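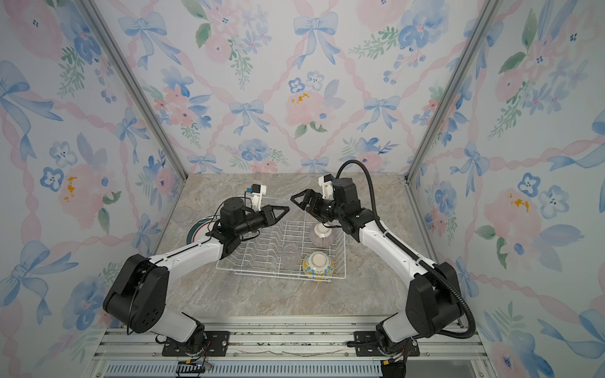 Pemivstead, January

Questions people keep asking me about the dish robot

I get the same handful of emails every time somebody finds this page, so I've put my answers in one spot. I'm Augustina Baidoo, I rent a bench at the Plulleo shared workshop, and the two-armed dish thing is mine (well, mine and Ayman Saab's, he did most of the wiring and would like you to know it).

What is it supposed to do?

Take dishes out of a rack and put them somewhere else, or put them in the rack in the first place. That's the whole job! Bowls, plates, glasses, whatever I find at the thrift store. I'm not trying to build a kitchen servant, I just wanted a task that was annoying enough to be interesting.

Why two arms?

I started with one and it spent its life shoving the rack across the counter. With a second arm, one side can steady things while the other does the picking, and I can hand a plate across the middle if it needs to end up on the far side. It also doubles the number of ways to bang your gripper into something, so think it over.

Did you make the arms yourself?

No. I bought them secondhand from a guy in Geraghty who was clearing out his garage. The rail, the enclosure and the brackets are our part. I paid $416 for the aluminum and hardware, which hurt a little, but I've rebuilt the thing twice with the same pieces so I'm calling it a bargain.

What's with the wallpaper?

Every single email! I like it. Young-sook Wi had leftover rolls and I went for the ribbons and roses. Plain white walls made me feel like I was working inside a refrigerator.

Do I need a camera on each wrist?

You don't need them, but I wouldn't go back. An overhead view loses the dish the second the arm leans over it. From the wrist you get the rim and the finger close up, right when it matters. Mount them stiffly, though – my first mounts wobbled, and I spent a whole evening blaming the software for it.

Which dishes are the hardest?

Clear ones, by a mile. Glasses, plastic cups, lids, anything see-through. The edges sort of melt into whatever is behind them, and a pile of them together is worse.
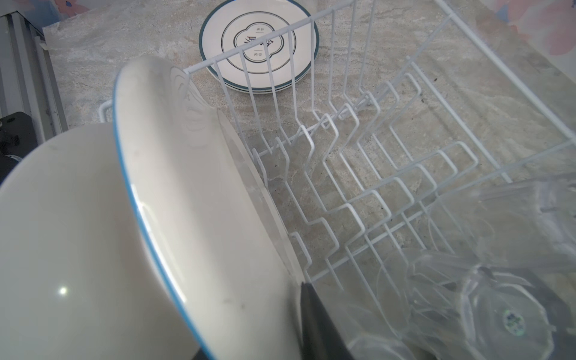 Big bowls are a different kind of trouble. The rim is easy to find and easy to grab, but all the weight hangs out past your finger, so the bowl wants to swing. I close slowly, lift just a bit, wait for it to settle, and then move. Go too fast and you'll learn what a bowl sounds like on a counter. Flat plates lying on the counter are their own headache because there's nothing to get a finger under. I mostly slide them to an edge.

How many have you broken?

Fewer than you'd think. My log is at 756 tries and the body count is two, a saucer and a mug I never liked.

Does the wire rack matter?

More than I expected. Look for dividers that are spaced wide enough for your fingers to get in beside the plate. I measured dishes and forgot to measure the gripper, so rack number one went home with Rima Salameh, who is very happy with it.

Can I run something like this in an apartment?

Probably, if your neighbors are patient and you keep it off the table you eat at. Clamp the rail down, keep your power switch where you can slap it without reaching past an arm, and keep kids and cats out while it's on. I mean it about the switch.

Can I come and see it?

Sure! I'm usually at the workshop after 7 in the evening. Email first so I can let you in, and if you've got an ugly bowl you're ready to part with, bring it along.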